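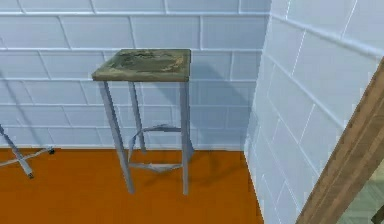
A stool with a square seat and metal legs.

Search the Prungate Record Office Search Go

Keeping Family Papers and Old Maps at Home

January, by Hae-won Moon, Household Advice Desk
Last updated: October 2019

The Prungate Record Office receives many enquiries from households that have inherited letters, deeds, ships' papers or printed maps and wish to keep them. The following advice is intended for papers in ordinary domestic storage. It does not cover photographs on glass, parchment with wax seals, or anything showing active mould, for which a conservator should be consulted before the item is moved.

Choosing a place

Papers should be kept in a part of the house where the temperature changes little from day to day. Lofts, cellars, garages and cupboards on an outside wall are unsuitable. The bottom of a wardrobe in a bedroom is often satisfactory, provided that the box stands clear of the floor. Papers should never be stored beneath a water tank or beside a radiator.

Framed maps and certificates present a separate difficulty. Iron gall ink, which was widely used in Europe well into the nineteenth century, fades in daylight, and hand colouring on engraved maps fades with it. A good copy may be hung in place of the original. Where the original must be displayed, it should hang on an inner wall away from the window, with a mount to keep the sheet from touching the glass.

Before you begin

Wash and dry the hands thoroughly. Cotton gloves are not recommended for paper, as they reduce the sense of touch and catch on torn edges. Clear a surface larger than the largest item when opened out and cover it with clean white blotting paper. Drinks should be kept in another room. Use a soft pencil only, and remove rings and loose bracelets. 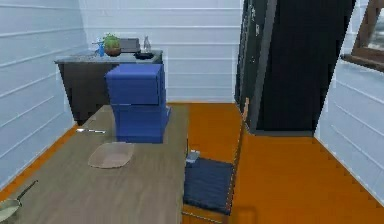
Folded items should be opened one fold at a time, with the free hand supporting the sheet from beneath. If a fold resists, stop. Old estate maps were often carried in a pocket or saddlebag and the creases may be all but worn through. A map that has been rolled for many years should be left to relax on its own for a day or two, and must not be forced flat under books.

Cleaning

Loose dust may be brushed away with a wide, soft brush, working from the centre of the sheet outwards. Do not brush over pencil, chalk or flaking colour. Bread, household rubbers and damp cloths all appear in older books of domestic advice, and all of them leave something behind.

Remove rusted pins and paper clips only where they come away easily. Slide a small piece of polyester film between the clip and the paper first. Adhesive tape should be left alone, however unsightly — pulling it will usually take the surface of the paper as well.

Folders and boxes

Place each item, or each small group of related letters, in a folded sheet of acid-free paper. Up to 4 letters may share a folder if they are thin. Write the description on the folder in pencil before the item goes in. Boxes should be filled so that the contents neither slump nor need to be pulled out with force.

Keep the original order wherever it can be recognised. The Rinard family letters, now held by this office, came to us in 634 separate envelopes which a descendant had sorted by the colour of the stamp. The sequence of the correspondence, much of it written from merchant ships, took two winters to recover. By contrast, the Kurup account books were deposited in the same bundles in which the firm had tied them, and could be listed without delay.

Recording what you have

A simple list should be kept apart from the papers themselves. Give each item a number, a date if one is known, the names mentioned and the place of writing. Copies for family use may be made on a flatbed scanner at 300 dots per inch, or higher for maps with fine lettering. Bound volumes should not be pressed flat on the glass.

Inspect the boxes twice a year for damp, silverfish and woodlice. Residents of Prungate and Trovley may bring a single item to the searchroom for advice during normal opening hours — please telephone beforehand if it is larger than a tea tray. The office does not give valuations.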